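Tellau patching project: progress report no. 3
November 23, 2022
Posted by the Tellau security desk
Shares: 8 | Comments: 3

To the Derus fund, as per the grant terms. Short one this time, we are in the middle of the cutover and I'd sooner be late on the prose than on the servers.

Where we are

Old file transfer server at the Narana site is off. Gone, powered down, disks pulled. That was the big item left over from the last report and the one you asked about twice. Partners now send files through the new gateway, with keys only, no passwords. Two partners still on a temporary login while they sort out their end. Both logins expire in March and will not be extended.

Laptops: 455 of 600 are on the new update schedule. The rest are mostly machines that only come online now and then, field staff, loan units, the training room. They get the update when they check in, but some haven't checked in for a long time. We've started blocking mail on those until they do. Got complaints. Keeping the block.

Two-step login: live for all office staff. Not live for the warehouse, where people share terminals and a phone prompt makes no sense. Ordered 40 hardware keys for a trial. Delivered, labeled, not handed out yet. Needs a sign-off from the floor managers and that meeting has moved twice.

The plugin problem

You'll have seen our short note on this. The booking form on the public site ran on an add-on that let anyone upload a file without checking what kind of file it was. Lo Presti found it during the outside test and called us the same afternoon. We took the form down that evening and put up a plain phone number and email instead.

Went through the logs as far back as we keep them. Found scans, the usual noise, no uploads that weren't ours. The logs only go back 8 weeks though, so that is as much as we can say. Before that we dont know. Have since moved log storage to a seperate machine and set it to keep a full year. Costs a bit more disk, covered under the existing hardware line.

New form is built in-house, no add-on. Lo Presti retests it before it goes public. Same for the staff directory page, which used an older version of the same code and should have been on our list from the start. It wasn't. It's there now, and so is everything else that came bundled with that theme.

Money

Under on software, over on outside testing. The retest wasn't in the original plan. Asking to move the difference from one line to the other, no new money. Form attached to the email version of this report, please send back signed if OK.

Staff training is on budget, about half spent. The fake phishing mail went out to every office account. More people clicked than we'd like, but the number who reported it was well up on the first round, and reports came in fast enough that a real one would have been pulled before lunch. Next round will look like a parcel notice.
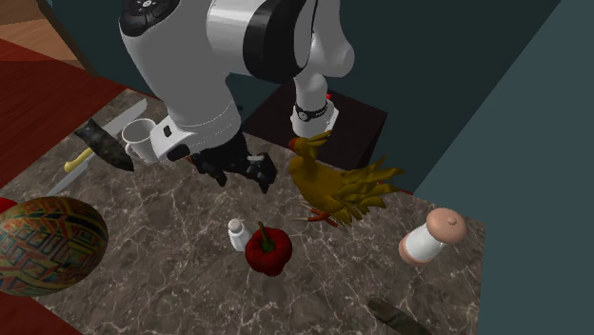
Robot arm over a marble countertop, white mug to the left. Computer rendering.

What's late

Backup restore test. Did the small one (mail, shared drives), fine. The full one needs a quiet weekend and we haven't had one. Booked now.

Written incident plan. Draft exists, contact list in it is out of date already. Will send the draft with the next report whether it's pretty or not.

Vendor access review. Started. Found old accounts for suppliers we stopped using, closed them. Still waiting on answers about the heating system login and the door system. Chasing.

Next period

Hand out the keys. Finish the laptops, or write off the ones that are not coming back. New form live after the retest. Full restore. End of temporary logins in March, next report right after that.

Questions to the usual address.

Comments (3)

narana_frontdesk
Is the booking form back before the holidays? Phone is ringing nonstop over here.

Tellau security desk
Depends on the retest. Will post as soon as we have a date.

gatepost
My laptop was on the blocked list, plugged it in overnight and mail was back in the morning. Might help someone else.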